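Residents of Kershaw House and the Turnard Annex share the washrooms, utility rooms and counters on each floor. The Housekeeping Office receives many of the same questions at the start of each term, and the answers are collected on this page. Where an answer differs from the printed card in your welcome folder, please follow this page. The cards were last printed before the counters on the lower floors were replaced.

## General

### Who is responsible for cleaning the shared washrooms?

The Housekeeping Office cleans floors, toilets and drains each weekday morning. Residents are responsible for the counters, basins and faucets between those visits. Anyone who uses a counter is expected to leave it wiped and clear.

### When are the washrooms closed for cleaning?

Each washroom is closed for a short period between 9 and 10 a.m. A sign is placed on the door while staff are inside. Please use the washroom on the next floor during this time. Residents with a medical need may ask for a key to the accessible washroom near the Turnard entrance, which stays open all day.

### Does the counter rota apply to everyone?

It applies to all residents who hold a room for longer than two weeks. Short-stay guests are not placed on the rota, although they are asked to wipe up after themselves. The rota is posted inside the door of the utility room on each floor and is changed on the first working day of the month.

### May I trade my turn with another resident?

Yes. Write both names on the rota, beside both turns. The office does not need to approve a trade, but an unmarked trade is treated as a missed turn by the person whose name is printed.

### What happens if a turn is missed?

The floor representative will leave a note. A second missed turn in the same term is referred to Fionnuala Sheehan in the Housekeeping Office, who will arrange a conversation with the resident. No fee is charged for missed turns. Fees apply only to damage, and these are covered further down.

## Cloths and supplies

### Which cloth should be used on which surface?

Cloths are sorted by color so that a cloth used on a toilet is never used on a basin.

| Color | Use |
|---|---|
| Pink or red | Washroom counters, basins and faucets |
| Blue | Mirrors and interior glass |
| Green | Kitchen counters and tables |
| Gray | Floors and spills |

Toilets are cleaned with paper towels and disposable wipes only. These go into the lidded bin and must not be flushed.

### The pink cloths look different from one another. Does the shade matter?

No. The cloths come from more than one supplier and fade with washing. Any shade from pale pink to red belongs to the washroom set.

### Where are clean cloths kept?

On the second shelf of the utility room cupboard, folded. Used cloths go into the mesh bag that hangs on the back of the cupboard door. Please do not leave a used cloth over the faucet or in the basin. Cloths left there block the drain and are the most frequent cause of overflow reports.

### How often are the cloths washed?

The mesh bags are collected twice a week and washed hot, without fabric softener. Softener leaves a coating on the fibers, and a coated cloth pushes water along the counter and does not take it up. Residents who wash cloths themselves are asked to leave softener out as well.

### May I use my own cleaning products?

Residents may use their own cloths and sponges. Cleaning liquids must be the ones supplied, which are Grarkine surface cleaner (clear bottle) and Kornimow basin cream (white tub). Other products have damaged finishes in the past, and some of them give off harmful fumes when they are mixed. Bleach may not be brought into the building under any circumstances.

### What should I do when a bottle runs out?

Leave the empty bottle on the utility room shelf with the cap on. Supplies are checked in the afternoon and refilled from the storeroom. If the whole floor is out, ask at the front desk.

## Counters and basins

### How should the black counters be cleaned?

1. Move all items off the counter, including soap dishes and cups.
2. Brush or lift away loose dirt with a dry cloth. Grit dragged across a dark surface leaves fine marks that cannot be removed.
3. Spray Grarkine onto the cloth. Do not spray the counter.
4. Wipe from the back edge toward the front in straight, overlapping strokes.
5. Turn the cloth to a clean side and wipe around the basin and the base of the faucet.
6. Dry the surface with a second cloth.

The drying step is often left out. Water in this area is hard, and a dark counter left to dry by itself will show white rings by evening.

### There are white rings on the counter already. How can they be removed?

Lay a cloth dampened with warm water over the ring for 7 minutes, then wipe and dry. Repeat once if needed. Do not use vinegar, lemon juice or a scouring pad. If the ring is still visible after the second attempt, report it and leave it alone.
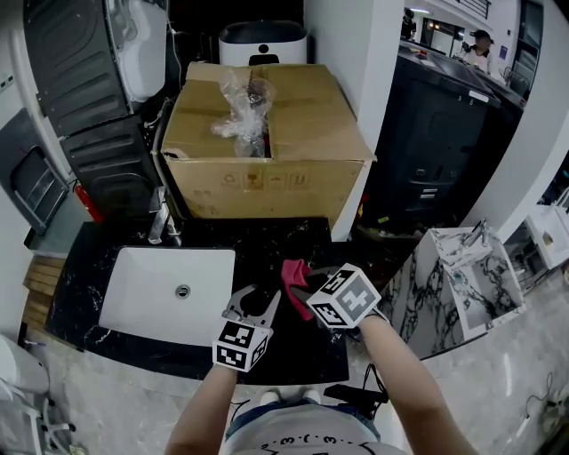
### How should the white basins be cleaned?

Use a small amount of Kornimow on a damp cloth, working down from the rim to the drain. The join between an undermount basin and the counter above it collects soap and should be wiped with a fingertip wrapped in the cloth. Rinse well. Cream left in the basin dries to a powder and is easily mistaken for dirt by the next person.

### How should chrome be cleaned?

Faucets and drain rings need only a damp cloth followed by a dry one. Basin cream must be kept off chrome – it dulls the finish, and the dulling is permanent.

### The basin drains slowly. May I try to clear it?

Residents may remove hair or other material that can be reached by hand. Please do not use wire, drain liquid or boiling water. Sang-wook Baek, Building Maintenance, attends to slow drains within two working days of a report. A basin that does not drain at all is treated as urgent.

### May I leave toiletries on the counter?

No. Items left on the counter overnight are moved to the basket at the front desk and held until the end of the month. Electric toothbrushes and shavers are held for one further month. After that, unclaimed items are discarded.

## Boxes, deliveries and building materials

### May I unpack a delivery on a shared counter?

Small parcels may be opened there if the counter is cleared and wiped afterward. Large cartons should be opened on the floor. Staples and heavy cardboard corners scratch the finish.

### Where should cardboard and plastic packing go?

Flatten cardboard and take it to the recycling cage beside the rear entrance. Clear plastic bags go into the soft plastics bin next to it. If you expect to return an appliance, keep the carton in your own room until the return period has ended.

### May boards, panels or furniture parts be stored along the walls?

Only with written permission from Young-sook Sung, Residence Manager. Requests should state what the items are, where they will stand and the date on which they will be removed. Permission is never given for items that block a door, a fire extinguisher or an electrical box.

## Damage and reports

### How do I report damage?

Complete the form at the front desk or write to the Housekeeping Office. Please give the floor, the room and the position of the damage, for example "left of the basin, near the wall." Reports made on the same day are not charged to the resident unless the damage was deliberate.

### What does it cost if a counter has to be replaced?

A full section costs $1,000 fitted. Most chips and scratches can be filled, and the charge for a filled repair is set by the maintenance contractor. The resident receives a copy of the invoice before any amount is taken from the deposit.

### Can a charge be appealed?

Yes. Appeals are read by Llinos James, Resident Services, who was not involved in the original decision. Send a short letter and any supporting papers within two weeks of the invoice. A reply is given in writing.

### When will the upper floors receive new counters?

Work on the upper floors of Kershaw House is planned for February. Notices will be placed on the affected floors before work begins, and the washrooms will be closed one at a time. Questions about the schedule may be sent to Sang-wook Yoon in the Projects Office. The Turnard Annex is not included in this phase.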